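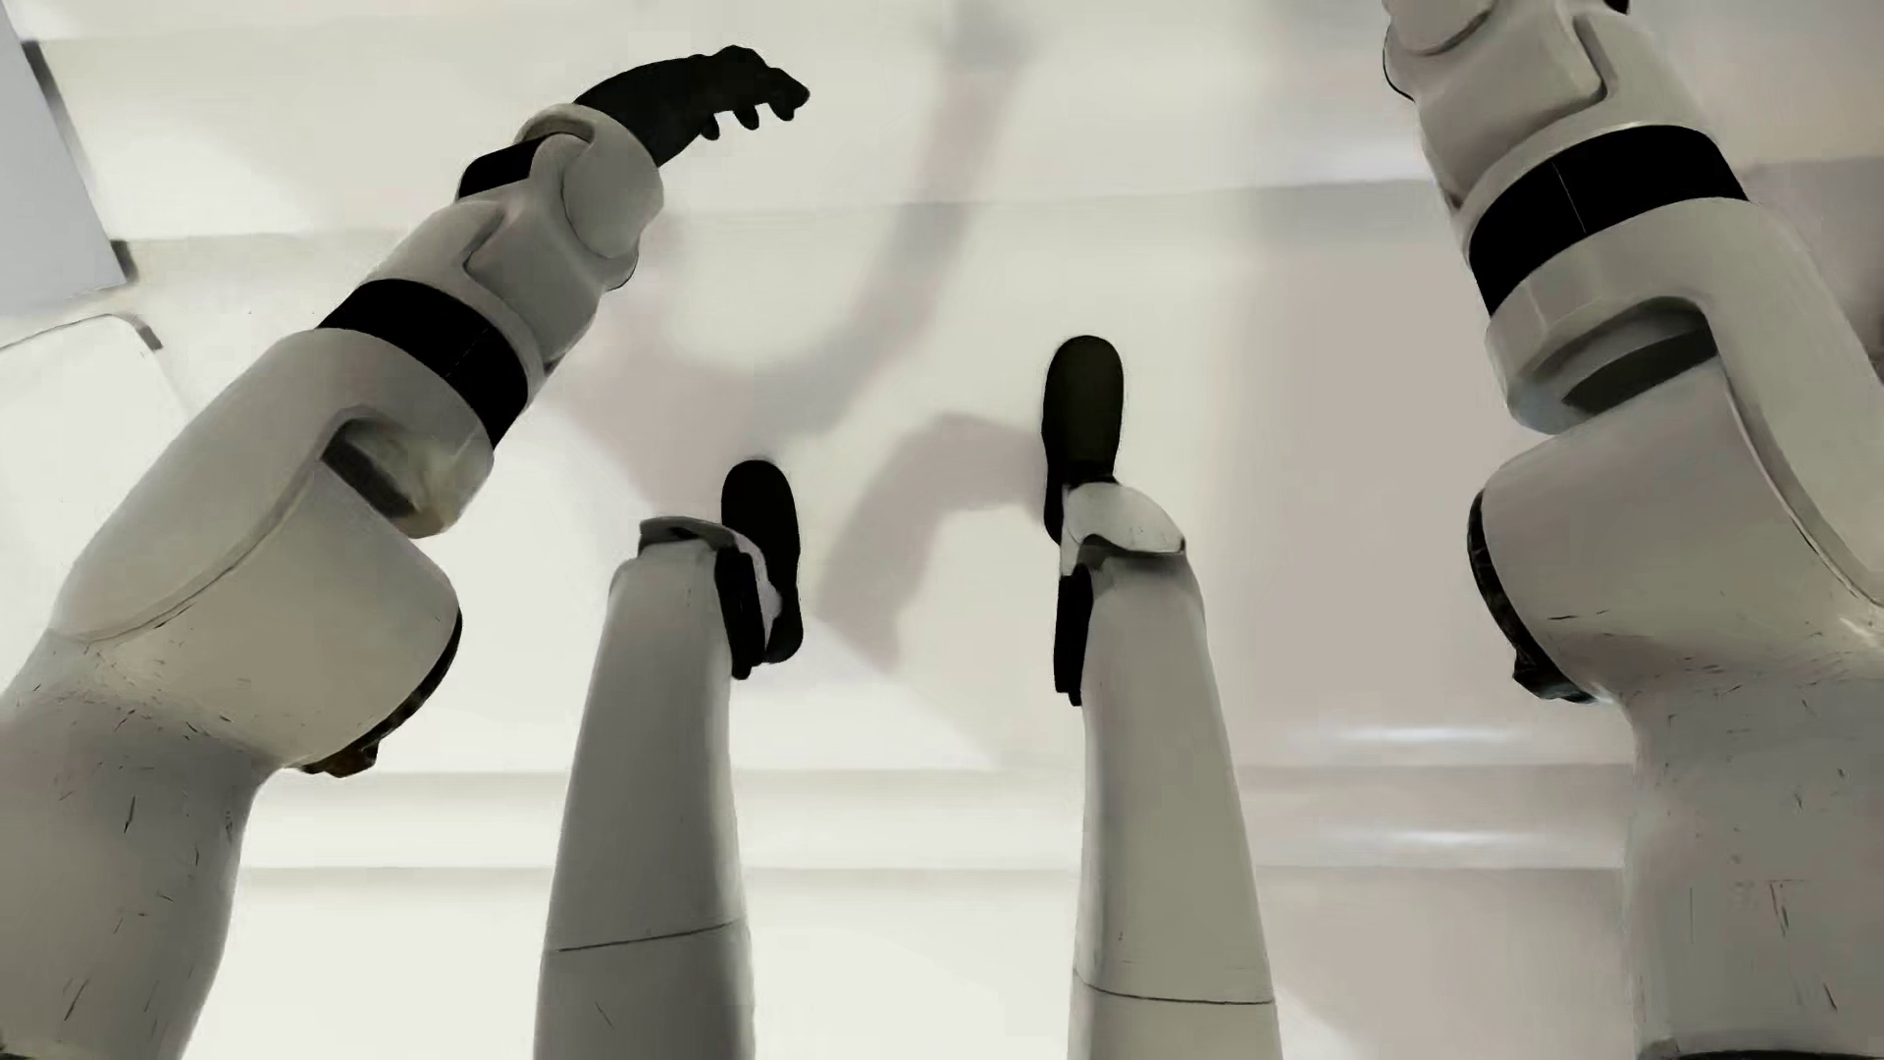
Clekden老公交总站改造的方案终于挂出来公示了,我昨晚一口气看到半夜,太兴奋了,必须开个帖!整个车场要改成带顶棚的集市加一块露天空地,大棚的老钢架保留,围墙拆掉,从Nepia桥下来可以一路走进去,再也不用绕着那条破铁皮围挡走一大圈了。面积4000平方米,顶棚底下放摊位,外面那块空着,平时晒太阳,夏天放露天电影。铺装颜色还在征求意见,有深灰、砖红和浅米白几个选项,我投浅米白,差不多就是图里地面那个调子,黑色的脚搁在上面特别分明,傍晚光线暗了路面也还是亮堂的。公示材料在区图书馆一楼和网上都能看,意见收到2018年11月16日为止,大家抓紧去填啊!
楼主:桥头卖伞的

2楼 半糖豆浆
哇真的要动了!我从小就在那个总站坐车,售票窗口旁边那个大钟还留吗?材料太长我还没翻到。

3楼 桥头卖伞的
回2楼:留!在附件的保留清单里,钟、站牌架子、候车室的木长椅都写进去了,长椅要修一遍再放回棚子底下。我看到这条的时候在家里叫出了声,把我家猫吓得钻床底。

4楼 老周不开车
泼点冷水。浅色地面好看归好看,集市有卖鱼的有卖炸串的,油往地上一滴,过一个夏天你再去看。Prumance门口那片就是浅色石头,刚开业多漂亮,现在一块一块的黑印子,口香糖都刮不掉。我填的深灰。

5楼 桥头卖伞的
回4楼:油渍这个我认,你说得有道理。不过材料里写了摊位区和空地是可以用不同铺装的,棚底下用深的,外面用浅的,我觉得就挺好!我回头把我的意见补一条。

6楼 米粉加酸笋
别光聊颜色,说停车。原来总站边上的临时停车场能停200辆,方案里全没了,换成自行车架和一排树。我在后街开粉店的,客人从哪儿来?周末有一半客人是开车从城外过来的,找不到位子人家掉头就走。

7楼 走路上班族
后街的粉店生意好是因为你家酸笋好吃(真的,我每周去),不是因为停车场。那个停车场白天一大半都是附近写字楼的人占着,停一整天,吃粉的根本轮不上。

8楼 米粉加酸笋
谢谢捧场,下次来给你多加一勺。但是你是走路来的,你当然这么说。我妈腿不好,我每天得开车把她送到店门口,这事儿方案里一个字没提。

9楼 桥头卖伞的
老板你妈妈这个情况一定要写进意见里!我翻了一下交通那一章,后街早上是允许送货车进的,但是接送老人小孩的临时停靠确实没写。这种具体的事情最有用了,比我们喊“支持”管用一百倍。需要的话我帮你把那一章的页码找出来。

10楼 三角梅
我去听了文化馆那场说明会,来汇报一下。负责景观的设计师叫Vaughan Rewi,讲得很细,带了一大卷图纸铺在桌子上让大家围着看,谁有问题直接往上贴纸条。有个阿姨问树荫够不够,他说空地南边种的是大树苗,头几年树冠小,会先拉遮阳布顶着。我很喜欢他这种回答,没糊弄人。
停车的事也有人问了,他说不归他管,要问交通那边的人,交通那边那天没来人。这一点我觉得很不应该。

11楼 老周不开车
交通那边每次都不来人。上次Nepia桥修人行道也是,开会的时候椅子空着,修完了才发现婴儿车上不去。

12楼 半糖豆浆
啊对,那个坡!推车上去真的要命,后来补了一条水泥的斜坡,丑得要死但是能用。楼主,这次从桥上下来那一段是台阶还是坡?

13楼 桥头卖伞的
回12楼:两样都有!主路是缓坡,边上有台阶可以坐。剖面图在附件最后几页,我盯着看了好久,坡的中段还有个歇脚的平台,带靠背的座位。我已经想好了,以后卖伞就摆在那个平台旁边,下雨天谁都得从我面前过,哈哈哈哈。

14楼 施工队都是谁
谁承包的?

15楼 三角梅
说明会上讲是Skodov,就是去年修河堤那家。

16楼 施工队都是谁
那我就不乐观了。河堤那段本来讲好8月交,拖到入冬,我家窗户底下堆了几个月的沙袋。楼主你高兴得太早,这个方案写的工期是9个月,我赌翻倍。

17楼 走路上班族
河堤拖期是因为中间发了两次水吧,总不能让人家在水里砌石头。修出来的质量我觉得可以,我每天走,没见松的。

18楼 施工队都是谁
质量我没说不好。我说的是沙袋堆在窗户底下没人告诉我什么时候搬走。打电话过去永远是“下周”。哪怕贴张纸呢。

19楼 桥头卖伞的
18楼这条太对了!我觉得可以要求他们在围挡上贴进度,每个月换一张,写清楚这个月干什么、哪条路不能走、找谁投诉。我明天下班去图书馆,当面把这条写到意见本上。有没有人一起?

20楼 三角梅
我去,我正好要还书。

21楼 米粉加酸笋
我收摊以后去,图书馆几点关门?页码麻烦楼主发我一下,交通那章我真是看不进去,全是箭头。

22楼 桥头卖伞的
晚上八点关。页码私信你了!看那张横着的大图就行,后街在左下角,旁边标了“货运时段”的就是。

23楼 夜里听火车
说个没人提的,摊位租金。现在桥底下摆摊的那些人能不能搬进去?我看摊位分固定的和流动的,流动的有30个,怎么分没写。要是最后都租给Prumance里那种连锁奶茶,那这个棚子跟商场的延伸段有什么区别。

24楼 桥头卖伞的
回23楼:这个我也惦记着呢,毕竟我自己就是桥底下的!材料里写的是“优先考虑周边现有经营者”,“优先考虑”四个字到底怎么落实,我在意见里问了。我希望是按天抽签,手续简单一点,别让卖菜的婆婆去填一堆表格。

25楼 老周不开车
抽签也有问题,熟客找不到人。我买豆腐就认那一家,今天在东边明天在西边,我一把年纪了满场找豆腐。

26楼 半糖豆浆
笑死,满场找豆腐。那就按季度抽?位置定下来能待一阵子,熟客也认得路。

27楼 桥头卖伞的
按季度这个好,我抄下来了!

28楼 夜里听火车
按季度可以接受。另外希望露天电影的音箱别朝着铁路宿舍这边,我们这边火车已经够响了。

29楼 走路上班族
补充一个,公共厕所在图上标得很靠里,希望入口那头也放一个。带孩子的人应该懂。

30楼 桥头卖伞的
懂!我把到现在为止大家说的都理了一下:棚下深色铺装、后街临时停靠、围挡贴进度、流动摊位按季度抽签、音箱朝向、入口加厕所。明天带去图书馆。在网上填的朋友记得每条意见单独提交一次,我第一次把所有内容塞进一个框,提交以后后半截没了,只好重写。

31楼 米粉加酸笋
填完了。停车那条我还是写了反对,别的都支持。明天来吃粉的报楼主名字送卤蛋,卖完为止。

32楼 走路上班族
老板大气,我中午就到。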